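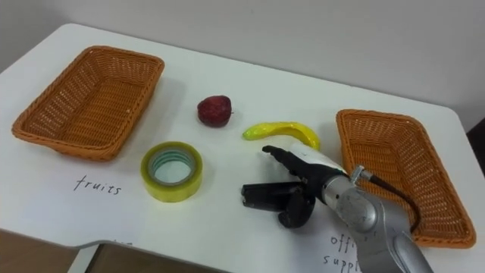
About Nusley Learning Rooms

Welcome, and thank you for stopping by! We are a small school on Kellton Street, and for as long as we've had a door to open we have taught sorting, tidying and putting away as proper subjects, with a table, a pair of baskets and plenty of time.

Trinidad Villalba started us off with one class of 3 children and a box of odds and ends from her own kitchen drawer. We now have 148 pupils in the Rivadeneira building, and she still teaches the Monday group herself. 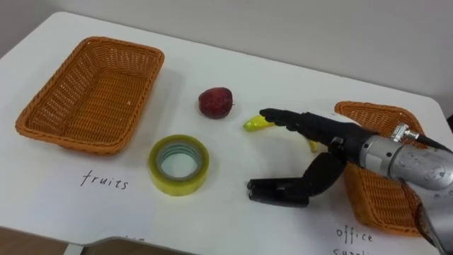
Nusley Notes, Issue 34, page 3

Our favorite lesson is still Fruits and Office Supplies. The words are handwritten right on the white tabletop, one by each woven basket, and the things to be sorted go in between - an apple, a banana, a roll of clear packing tape. It sounds like very little, but you would be surprised how long a group can talk about where tape belongs in a house (ours have made a strong case for the kitchen), and we let them talk.

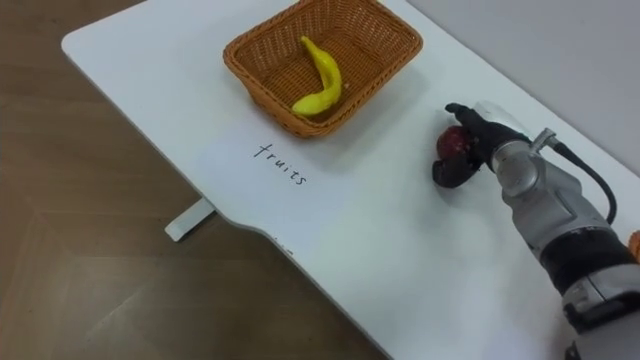 Page last changed: September

With the banana in the fruits basket, the apple is usually next, and after that everybody wants to tip it all out and start over. We're glad to let them! Classes have 32 places each term, and families are welcome to sit in on a first lesson before signing up. Come by the Bollness Room any Monday and ask for Trinidad - she will find you a chair.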